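Ticket 119: Duplicate entries and missing jokers in the Bartoš pack catalog
Status: Closed
Opened by: Boonsong Srithong
Component: Catalog database (Trevura)
Priority: Normal
Month opened: July 2026

Reported problem

After the import of the Bartoš collection of playing cards, a search for packs by Flanley brings up the same pack under two different records. One record has the court cards, the ace of spades and the box. The other has the joker and the back design only. The shelf number is the same in both. Searching by shelf number gives one result, searching by maker gives two.

Separately, several Grulladora packs show "Joker: none" when the old card index says a joker is present. I have the index drawers here and can check any of them.

Steps to reproduce

Open the catalog and choose Search by maker.
Type Flanley. Leave the other boxes empty.
Sort by shelf number.
Look at any pack with a colored back. Most of them are listed twice, one line after the other.

Expected: one line for each pack.
What I get: two lines, each with half of the information.

First reply, catalog support

Thanks for the report. Please send the import log and the settings page as saved text. Please also say whether the records were in this state in the test copy or only in the live one. Don't merge any records by hand yet. A manual merge in Trevura throws away the note field of the second record, and it can't be brought back except from a backup.

Reply, B. Srithong

Log and settings sent. The test copy has the same fault, so it came in with the import and has nothing to do with the move to the live catalog. I had already merged 2 records before reading your message. Both are Flanley whist packs, square corners, no indices. I have the index cards for them and will retype the notes.

Work log

Checked the import log. No errors and no warnings. The import counted each spreadsheet row as a pack. In the Bartoš spreadsheet a pack can take up two rows: the first for the faces, the second for the back, the joker and any extra card. The person who made the sheet left the maker column blank in the second row for the older packs and filled it in for the later ones. Where it was blank, the import joined the second row to the first. Where it was filled in, the import started a new pack.

That accounts for the double Flanley records. The older packs came through whole and the later ones were split.

Tried setting "Group rows by" to Shelf number in the test copy and ran the import again. Flanley now shows one line per pack. Side effect: packs that share a shelf number have been joined together. There is a double set for bridge in one slipcase, with one pack backed in red and one in blue, and both packs now sit in a single record with two aces of spades. Bridge sets, patience sets and the boxed pair with the scoring pencil will all be affected.

Reversed the change in the test copy.

Question to reporter: is there anything in the spreadsheet that tells the packs in a double set apart?

Reply, B. Srithong

Yes. The back color is in the second row, and the old index adds a small letter after the shelf number, a or b. The letter was dropped when the sheet was typed up, but it is on every index card and on the slip inside every box. I can put the letters back. It's only the double sets that need them.

Work log, continued

Agreed. Letters to be added in the shelf number column with no space before them. If there is a space, Trevura reads the letter as a note and the problem comes back.

Looked at the jokers while waiting. The joker field accepts Yes, No or a number. The Grulladora rows use the Spanish word, "comodín", and some have "comodín, 1". The import did not recognize either and wrote "none". It should have left the field blank and flagged it. I've passed that on as a separate fault under ticket 13 in the import list, and it is not part of this one.

Workaround: replace the word with a number in the spreadsheet before importing. Please don't use find and replace on the whole sheet. The same word turns up in the notes column, in transcriptions of the card itself, and those should stay as printed.

Reply, B. Srithong

Letters added to all double sets. Joker column corrected against the index cards, joker column only. I found one Grulladora pack where the index says a joker is present but there isn't one in the box. There is a title card with the maker's name, and I think somebody took it for a joker. I've entered No and written a note.

Also found: the 40-card Spanish-suited packs show as "incomplete". They aren't incomplete, they have no eights or nines and were sold that way. Is this the same fault?

Work log, continued

Different cause, but easy to fix here. The completeness check uses the pack type, and the import gives every pack the type Standard 52 unless told otherwise. Added a column called Pack type to the sheet and filled it in for the Spanish-suited packs. The check now compares them with a list of 40. Piquet packs need the same treatment, with 32.

Ran the import again in the test copy, grouped by shelf number, with letters. Results:

Flanley: one record per pack.
Bridge sets: two records per set, a and b, linked through the slipcase.
Grulladora: joker field correct on every record checked.
Spanish-suited packs: shown as complete.
Piquet packs: shown as complete, except for 7 that really do lack cards according to the index.

One thing left over. Photo links follow the record number and the record numbers have changed, so some pictures are attached to the wrong pack. Started relinking by shelf number.
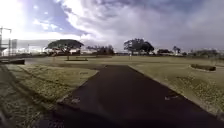

Back designs were the slowest part of the relinking, as the file names only give the shelf number and an older sheet of names doesn't use the letters at all. For double sets I matched each picture to the back color in the second row. Scenic backs are harder, because the color column tends to say "landscape" and leaves it there. Please give the describing field something a second person can match against: a dark path running straight into a flat grassy field under a cloudy sky is enough to pick one view out of a list, and "landscape" isn't. Start with the largest feature and put the border last. If the back is the same either way up, write "reversible" and leave out top and bottom.

Reply, B. Srithong

Understood. I've rewritten the describing field for the scenic backs. Two of them turned out to be the same view printed in different colors, which the index had under separate names. I've left both names in the notes in case someone comes looking for the old one.

The notes for the records I merged by mistake have been retyped. One index card has a line in pencil I can't read, so I've typed "pencil note, unclear" and left it.

Work log, continued

Relinking finished in the test copy. Took a backup of the live catalog, cleared the Bartoš records and imported from the corrected sheet. The import took roughly two hours and there were no errors. Checked the first and last shelf of every maker against the test copy and they match.

Please check on your side:

Search by maker for Flanley, sorted by shelf number.
Open any bridge set and follow the link from a to b.
Open a Grulladora pack with a joker and the one with the title card.
Open a few records with pictures — scenic backs first.

Reply, B. Srithong

Checked all of these. Searches are right, links work in both directions. One picture was wrong, an ace of spades shown under a patience pack, and I moved it myself from the picture tab. I hope that was all right.

Final note, catalog support

Yes, moving a picture from the picture tab is safe. Merging records is the one to stay away from.

Settings now in use for this collection:

Group rows by: Shelf number
Letters for double sets: on, no space
Pack type: taken from the sheet, no default
Joker: number only
Photo links: by shelf number

The settings are saved under the name Bartoš in the import menu. When the next boxes are typed up in December, pick that name from the menu before choosing the file. Picking it afterward resets the preview but keeps the old grouping, and you would get the double records again.

The backup from before the import will be kept until those boxes are in. Closing this ticket. The joker fault stays open in the import list.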